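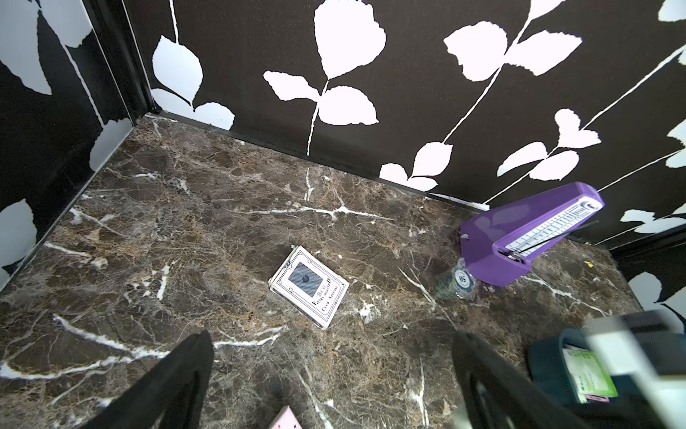
Small rooms get the worst advice. Every guide says white walls, pale floor, one mirror, done. I fitted out 2 small entryways this year, the second in March, and I have stopped listening.

A dark floor with a busy pattern beside it is supposed to close a space in. I don't think it does. Brown marble with white veins gives you something to look at when you come through the door, and glossy black walls with big white leaves pick up the same white. The two patterns are different kinds of thing - one is jagged, the other is drawn - and they get along because the colors are few.

Scale matters more than color. Tiny flowers on a short wall look like a rash. Large leaves look like a decision. The sales desk at Gonine tried to move me to a small print for "compact areas," and I think that advice is wrong most of the time.

The thin black trim deserves credit too. A white baseboard would draw a bright stripe between wall and floor and chop both of them off. Black lets the corner go quiet.

There are costs. Gloss shows fingerprints, and a roll of the Brandes paper I priced was 35 dollars more than the matte. I would still pay it. A hallway gets walked through every day, and beige is a poor thing to save money on.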